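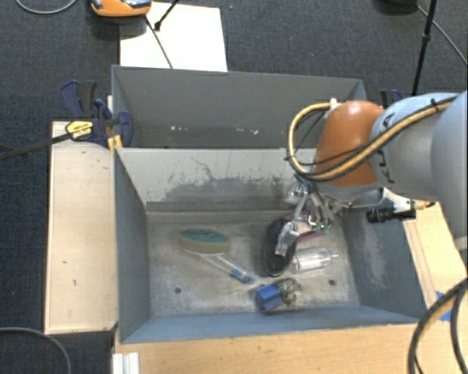
Ticket 3236 - Dilgate gallery, video loop drops out in room 2
Opened November 7, 2025
Reported by: Encarnación Olmedo, front desk
Status: open, waiting on part

Projector 2 goes black partway through the loop. Sound keeps going. Comes back by itself after 60 seconds, sometimes longer. Visitors think it's part of the piece.

Log

10:15 Restarted Vuvness player. Loop ran fine twice, then black again at minute 33. Same spot as yesterday per E.O.

10:50 Swapped the HDMI cable with the one from room 1. No change. Room 1 still fine with the old cable so not the cable.

11:20 Checked the file. Artist sent a new export after the April show, the one on the player is still the old one. Copied new one over. Player says 1,583 MB free so space is OK.

11:40 New file, black at 33 again. Hm. Not the file either then.

12:05 Moved player to projector 1. Plays clean all the way thru. So it's projector 2 or the wall feed.

1:30 Called Dalgleish (rental). They want the lamp hours and serial, emailed both. They think it's the input board. Can't send a replacement before the opening, can lend a smaller one.

2:10 Loaner will need the Nisedex mount, ours is too wide. Encarnación checking the storage closet for the adaptor plate.

2:45 Plate found, two screws missing. Getting some from the frame shop.

To do: put "temporarily unavailable" card on the door, tell the artist, fix the wall label while we're in there (year is wrong).

Do NOT turn projector 2 back on til Dalgleish has seen it pls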